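2022年8月22日

# 圣牌与念珠制作事项协调会 会议纪要

**会议地点:** 堂区办公楼二层会议室
**出席方:** 祈祷会秘书处、礼仪组、财务组、Preka 铸造厂代表、Bradent 印务代表
**缺席方:** Kenska 物流(已提交书面意见)
**记录:** 秘书处

## 一、上次会议遗留事项

1. 圣牌背面铭文的拉丁文校对已结束,采用第二稿。原稿中的缩写点全部取消,字母间改用小圆点分隔。
2. 念珠祈祷文小册子的教会出版许可已递交教区,尚未收到批复。批复到达之前,Bradent 不得开机印刷,只可进行排版和打样。
3. 朝圣小组 Xolalpa 申请在出发前领取首批圣牌,并入本次议程第四项讨论。

## 二、圣牌铸造

Preka 铸造厂代表报告了模具情况。正面模具为圣母像,背面模具为十字架与铭文。试铸样品在圣像面部和衣褶处细节清楚,背面铭文最后一行笔画偏浅,肉眼可辨,但佩戴磨损后可能无法识读。礼仪组要求将该行刻深,并将字高略为放大,外圈珠点边饰相应收窄。

材质维持黄铜,表面作做旧处理。礼仪组曾提出镀银方案,经财务组核算超出预算,本次不予采纳。挂环采用焊接闭合式,不使用开口环。上一批念珠的退换记录显示,脱落问题集中在开口环处。

首批铸造数量定为1000枚。其中600枚用于配装念珠,其余单独发放。Preka 要求在开铸前以书面形式确认背面修改稿,口头同意不作为依据。修改稿由秘书处负责签收并转礼仪组核对。

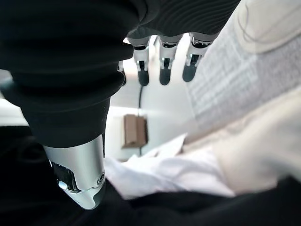
关于验收标准,会议讨论后确定如下:

- 圣像面部不得有气孔或划痕;
- 铭文各行须完整可读,不得缺笔;
- 挂环焊点须平整,不得有毛刺;
- 做旧颜色允许有轻微差异,同一串念珠上的各配件之间不得有明显色差。

不合格品由 Preka 回收重铸,费用由厂方承担。运输途中造成的损坏不在此列,按第五项办理。

## 三、念珠装配

珠子选用黑色橄榄木珠,天主经珠直径略大于圣母经珠。串连方式有链式和绳式两种方案。链式外观较整齐,维修须使用工具;绳式重量较轻,断裂后可自行重新打结。礼仪组倾向绳式,理由是念珠主要供小组共同诵念时使用,绳式放置在跪凳和木质桌面上声响较小。财务组对两种方案均无异议。

会议决定采用绳式,绳结为三绕结,末端作热封处理。每串附十字架一枚、中心圣牌一枚。十字架尺寸沿用旧版图纸,不另开模。

装配由祈祷会工作室承担。工作室提出须在9月上旬收到全部圣牌,否则无法按期交付。Preka 代表答复,该日期取决于背面修改稿的确认时间,修改稿确认后可另行提供排期表。

## 四、发放与登记

目前登记的申请共621份,来自各堂区祈祷小组及个人会员。秘书处核对后发现部分申请重复填报,另有若干申请未填写所属堂区。重复申请合并处理,缺项申请退回补填,不作废。

发放顺序按以下原则执行:

1. 新入会会员在入会礼当日领取;
2. 堂区祈祷小组由组长统一领取并签收;
3. 个人申请按登记先后邮寄。

朝圣小组 Xolalpa 的提前领取申请获得同意,范围限于单独发放的圣牌,不包括念珠。该小组须在返回后提交领取名单。

礼仪组提醒,所有圣牌和念珠在发放前须由神父祝福。祝福礼安排在堂区主日弥撒之后,祝福后的物品不得出售,发放登记表上不得出现“售价”字样,统一改为“奉献(自愿)”。

## 五、包装与运输

Kenska 的书面意见由秘书处代为宣读,要点为:纸盒内须加软衬;单箱重量不得超过承运限额;寄往境外的包裹须另附物品清单,材质一栏应写明木质和金属。

会议同意前两点。第三点涉及木质珠子的检疫说明,秘书处将向 Kenska 索取所需文件格式,下次会议再议。

纸盒由 Bradent 印制,盒面为单色印刷,不烫金。盒内附祈祷文小册子一本,骑马订,中文与拉丁文对照。Bradent 代表询问拉丁文是否标注重音,礼仪组答复须标注,并于会后提供带重音的文本。小册子封底保留空白,供堂区加盖印章。

## 六、财务

念珠基金现有余额3163元,另有已认捐未到账款项。财务组说明,该余额不足以同时支付模具修改费和纸盒印制费,建议先付模具修改费,印制费待出版许可批复后支付。会议同意。

基金不接受指定受益人的捐款。已收到的一笔指定捐款由财务组与捐款方联系,确认改为一般用途或予以退还。

## 七、决议与待办

| 事项 | 负责方 | 期限 |
|---|---|---|
| 提交背面铭文修改稿 | Preka | 9月开铸前 |
| 书面确认修改稿 | 秘书处、礼仪组 | 收到后三个工作日内 |
| 提供带重音的拉丁文文本 | 礼仪组 | 打样前 |
| 小册子及纸盒打样 | Bradent | 收到文本后一周内 |
| 索取境外包裹文件格式 | 秘书处 | 下次会议前 |
| 合并重复申请、退回缺项申请 | 秘书处 | 下次会议前 |
| 处理指定捐款 | 财务组 | 下次会议前 |

## 八、其他

礼仪组提议在旧版念珠回收后将完好的十字架重新使用。工作室表示旧版十字架孔径与新绳不匹配,需扩孔,扩孔后边缘强度未经测试。该提议暂缓,由工作室取两件旧品试做后报告结果。

下次会议定于9月举行,具体时间由秘书处另行通知。会议以诵念《圣母经》结束。

**附件:** 背面铭文第二稿;Kenska 书面意见;发放登记表(修订格式)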